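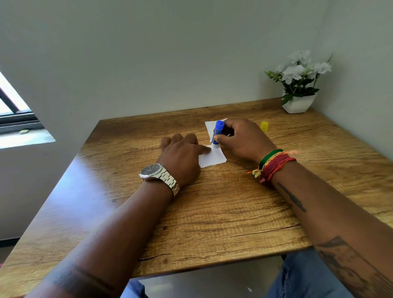
Abril de 2025
Por Atieno Khaemba

A oficina de colagem da Casa Mutovora abriu novas inscrições para adultos. São 20 lugares por turma e o curso dura 8 semanas, com um encontro de duas horas em cada semana. O preço é o mesmo da edição de novembro.

No primeiro encontro os participantes trabalham só com papel branco e cola em bastão. O papel é rasgado à mão, sem tesoura, e depois colado pedaço por pedaço. Gillespie Morrison, que orienta as turmas, pede que se segure bem a folha com uma mão e que se passe a cola até às bordas — é ali que o papel costuma levantar.

"Muitas pessoas não pegam numa cola desde a escola", disse Morrison. "Na primeira hora ficam caladas, depois já conversam."

Os trabalhos da edição anterior estão expostos no corredor da biblioteca de Grikdale. São 429 colagens pequenas, quase todas sem assinatura, e podem ser vistas no horário normal da biblioteca.

As inscrições fazem-se na recepção da Casa Mutovora. O material está incluído, mas quem quiser pode trazer papéis de casa — cartas velhas, envelopes, folhas de caderno.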